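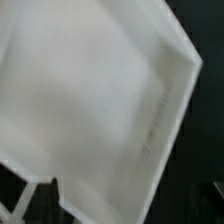
White tray from the wrist camera, arm moving.

Posted in: Robot Club > Arm Projects > How-To

How to check your wrist camera pictures before you train on them

Every team in the Kareo student robot club wants to train a model by the second week. I've helped with the club long enough to doubt that this is a good idea. Most teams that come to me with a "bad model" have never looked through the pictures they fed it. So do this first. It takes an evening and it's dull.

Look at the tray at the top of the page. The rim is soft, it looks doubled in places, and the marks along the inner wall are smeared so badly that I can't tell whether they're ridges or printing. You and I can still see that it's a tray. I would not bet on the model finding the corner to within the width of a finger.

What you need

Your recorded runs, a laptop, a notebook, and the arm itself for the last part. You don't need the labeling program that Medport is always being talked up for. A plain folder and an image viewer will do.

Step 1. Pull stills from every run

Take them at even spacing. Do not pick the nice ones. Indrek Pärn's team picked the nice ones last year and had a lovely folder of 670 pictures, nearly all from moments when the arm was parked. Then they wondered why it missed the tray as soon as it moved.

Step 2. Sort into three folders

Call them sharp, soft and useless. Soft means you can trace the edge you care about but would argue over exactly where it is. Useless means you can't trace it. If two people on the team disagree, it goes in the lower folder.

Don't delete the soft ones yet. The arm is going to see blur when it runs, and a model raised only on sharp pictures may handle that badly. I say "may" because I have heard this claimed with great confidence by people who never tested it. Test it. Train once with the soft folder and once without, and write down both results, including the one you didn't want.

Step 3. Check the contrast

White tray on a dark background is the easy case. The outer rim stands out. The floor of the tray is another matter: it's pale gray with soft shadows across it, and a shadow can pass for a crease or an edge. Mark any picture where you had to look twice. If you plan to put white parts in a white tray, please think again.

Step 4. Slow the arm down

Go to your motion settings and cut the speed by half for the approach. Record 5 new runs. Repeat Steps 1 and 2 and compare the folders. If the useless folder hasn't shrunk, speed probably isn't your main trouble, so try more light and a shorter exposure. Change one thing at a time. Merike Baranauskienė makes her group log each change on paper, and hers is the only log I've been able to follow afterward.

There is software that claims to remove blur. The Collach team was very keen on it. What I saw was cleaner-looking edges, with no proof that they were in the right place - a crisp edge in the wrong spot is worse than a fuzzy one.

Step 5. Write it up

One page for the August meeting: how you picked the stills, how you sorted them, what you changed and what happened. Leave out the word "intelligent." If you only ran the arm eight times, say eight.

Contact the club desk | © Kareo Student Robot Club | Back to top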